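Flirenero finger pad kit — four stars from me

I look after a small two-arm cell with hanging grippers, and for most of March I've been trying to get it to hold skinny plastic things without flinging them across the table. The pads that came with the fingers are great on blocks and hopeless on a knife handle. Ieuan Edwards kept telling me to try the Flirenero set, so I finally ordered one through Kollenetti.

You get 4 pads, a bag of screws and a folded sheet of instructions so tiny I had to photograph it and zoom in. Fitting the first pair was easy! The second pair, not so much — the screw holes were a hair off and I ended up slotting them with a needle file (Kazue Morikawa lent me hers, bless her).

Then comes the part I'd really push you to do, which is set the closing force over again from scratch. I started at 100 on my controller's scale and the grip looked fine until the wrist turned. Somewhere around 200 was better for me, but go up in little steps and watch the plastic.
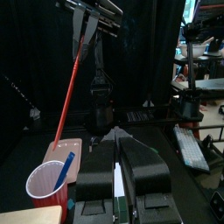
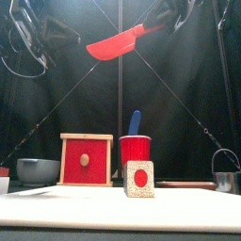
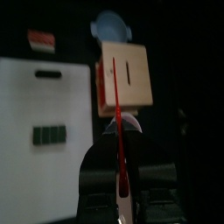
Something red in the fingers in all three.

Cleaning is my main gripe. The pads pick up dust like you wouldn't believe, so I wipe them down every morning with a damp cloth and let them dry before I home the arms. I tried the Tumton spray on one and it left a film, so skip that. Check the screws while you're in there too. Mine had backed off a little after the first week, and a dab of threadlocker fixed it.

Compared with the Pacheco pads I had before, these are softer and a lot less fussy about where you grab. I'd buy them again, but I'd keep the file handy.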